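Reldale Bench Sorting: packing consumables, tabletop set

Version 3, September
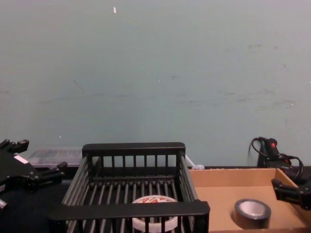
Reldale covers the sorting of small packing consumables between containers on a dark tabletop set against a painted wall. The items are those found at an ordinary packing bench, mainly rolls of tape. The containers are a black wire basket, a shallow open tray of corrugated cardboard and a lidded clear plastic box. Positions vary between recordings.

Contents

The set holds 2,988 recordings in 109 layouts. A layout is a fixed arrangement of containers; the items are moved within it. No recording is longer than 4,000 frames. Recordings that ran over were split and carry the suffix _b.

Items

tape_white: white tape, red print on the outer wrap
tape_duct: duct tape, dark grey, light core
misc_small: anything too small to be given its own class

Rolls are logged as "flat" when the core opening faces upwards and "upright" when the roll stands on its edge. A roll leaning on a container wall is logged as "leaning", whatever the angle.

Containers

basket_wire: black, rectangular, built from rods, with a solid front rail and a raised back rail
tray_card: light brown corrugated board, low side walls, no lid
box_clear: translucent plastic, flat lid

The contents of box_clear are not labelled. The plastic blurs them too much for annotators to agree.

Annotation

Each recording has a start state and an end state, written as item, container, pose. Example:

tape_white, basket_wire, flat
tape_duct, tray_card, flat

Items on the table outside any container take the value "surface". Labelling was done in Latamo and exported as plain CSV, one file per layout. Roughly 100 recordings were labelled twice, and both versions are kept in the folder /double.

Known problems

The front rail of basket_wire hides the lower part of whatever lies behind it. Outlines in this region follow the visible part only.
Scuffs and light specks on the wall are sometimes picked up by automatic segmentation. They are not items.
Layouts from the Esfahani bench use an earlier spelling, basket_wired. Rename before merging.

Related sets

Fleseo uses the same item names but has no cardboard tray. The state files can be read by the same loader.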